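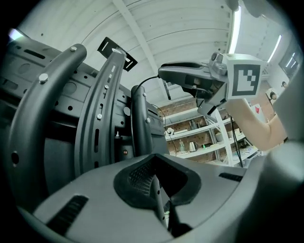
Three of our under-14s got the call from the county pathway this week and I've been grinning like an idiot since Sunday. Three! From Inddale, where half the pitch is a slope and the other half is a puddle. I've started this post four times and keep getting dragged off to do teas or wash bibs so it's going up in bits, sorry. Quick and rough. Anyway, if you want to know what junior rugby in this valley is made of, it's people bolting things together. Silver bolts, dark grey metal with rows of round holes in it, the sort of stuff you stop seeing after a while, and then a kid gets picked for something and you look at it all a bit more fondly.

Right. The kids.

I'm not naming them because they're thirteen and their mums read this. A prop, a scrum half and a winger. The prop came to us from judo and for a whole season would not let go of people after the whistle. The scrum half talks. Never stops. Talks to the ref, talks to the ball. The winger I'll come back to.

Why it matters, for anyone who doesn't follow this stuff. The pathway has always picked from the same places. Two big clubs down on the flat and the school with the indoor pitch. Fair enough, they've got the numbers. But if you lived up here and were any good, you moved clubs at twelve, or your dad drove you down twice a week, 70 miles there and back, and by fifteen you were their player and the little club that taught you to tackle got nothing, not even a mention in the programme. I was at the game in December when Bleddyn Lloyd counted seven lads in the county side who had started in the hills. Not one of them listed under a hill club. He had it written on the back of his hand.

So this time three are going in as Inddale players. Listed as Inddale. I've seen the sheet.

What changed? Bit of everything. Vlasta Babić took over the minis six years ago and that's the age group coming through now, so do the sums. She never ran a single lap with them. It was all games, tag, odd shaped balls, two pitches at once, chaos. Parents moaned. I moaned, I'll own up to that. I thought they needed proper drills and I said so in the car park, quite loudly. She said come back when they're thirteen. Well.

Then there was the lift share, which sounds boring and is the biggest thing we've done. Ginette Aubert sorted it on a spreadsheet. Kids from the top villages were missing Thursdays in winter, there's no bus after six, so she matched up every spare seat with every kid on that road. Attendance went up straight away and stayed up. The winger I mentioned lives right at the top, past the quarry turn. Without those lifts he doesnt play. He'd be at home on a games console and very quick to the fridge.

And money, a bit. Savutel gave us £684 towards kit, which covered the shirts and two decent tackle bags. The raffle made £398 on top and that went on first aid courses and floodlight fuel. Not glamorous. We're not buying anybody's talent with that, put it that way.

The trial itself. I drove up with the prop and his nan. Freezing. They did about a million shuttle runs then small sided games, then a proper half hour match with mixed teams. Our scrum half got put with eight strangers and by the second scrum he was bossing all of them, including a lock twice his size who looked terrified. The prop had a quiet start, dropped one, dropped another, head went down. I was doing that thing where you chew your scarf. Then he won a turnover on his own line, just planted himself over the ball and wouldn't budge, and I shouted so loud his nan spilled her soup. Judo grip, all legal this time.

Winger touched the ball twice. Scored once. That's wingers.

Dezső Magyar was one of the selectors and he came over at the end to ask where they trained, and I said the sloping one, and he said he knew it, he'd lost a match there years back and blamed the hill. Good bloke. He didnt promise anything and I didn't ask.

Before anyone gets carried away. It's a development squad. Forty odd kids, a few weekends, some get asked back. Plenty who get picked at thirteen have packed it in by seventeen and plenty of good ones get missed. We had two others at that trial who I'd have taken and who got the thin email. One's fine about it. The other isn't, and he was still at training on Thursday, hood up, first one there. I'd want him in my side.

There's also the question of what happens next year. Do the big clubs come knocking? Yes. They already have, one of the dads got a very freindly phone call within two days. I don't blame the lads if they go. I'd just like it to be a choice, with a decent team here to stay for, and that means an under-15s, and right now we've got thirteen signed up and no second row at all. If you've got a tall teenager, send them. Don't need boots, we've a box of them.

Mireille Boyer is doing the under-15 fixtures and wants to know about away dates, so reply to her email please, she's asked twice. First game is Ilivik away, meet at the club at 9, and bring a proper coat because their touchline is worse than ours.

Bibs still wet. Got to go.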